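Guides > Kids' Rooms > Cleaning and Care

Search Guides Tools Newsletter Contact

How to Clean and Touch Up Painted Wooden Toys

Painted toys pick up grease from hands faster than most furniture does. A weekly wipe keeps it from building up. Set aside an hour the first time, less after that.

You need two soft cloths, mild dish soap, a small bowl, an old toothbrush and a cotton swab or two. Skip bleach and scouring pads. Both dull the paint.
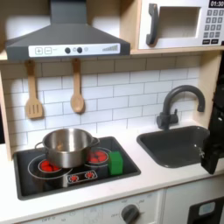 Tijani
Home care editor, Plondley Guides
Updated 25 July 2023

Mix one teaspoon of soap into 12 ounces of warm water. Dip a cloth, wring it out hard, and wipe with the grain wherever bare wood shows. Water left standing on a joint will raise the grain and loosen the glue.

Knobs and handles get the most dirt. Work around the base of each one with the toothbrush, then follow with a cotton swab. Printed graphics should only be dabbed, as rubbing can lift the ink.

Dry everything with the second cloth and leave it for 40 minutes before a child plays with it again.

For crayon, put a little baking soda on a damp cloth and rub lightly in small circles. Test a hidden spot first. Sticker glue comes off with a drop of cooking oil left on for a few minutes, then soapy water.
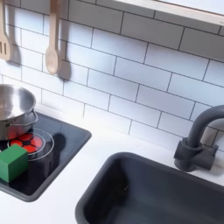
Can I paint over a chip without redoing the whole panel?

Small chips can be filled on their own. Sand the edge of the chip with fine paper, wipe off the dust, and apply two thin coats of water-based paint labeled safe for toys. Let the first coat dry fully before the second.

If the toy is secondhand and you don't know how old the paint is, don't sand it. Use a lead test kit or ask a lab before doing anything else. Keep the toy out of reach until you have the result.

Tighten loose screws while you have the toy in front of you. Use a hand screwdriver and stop as soon as the head sits flush.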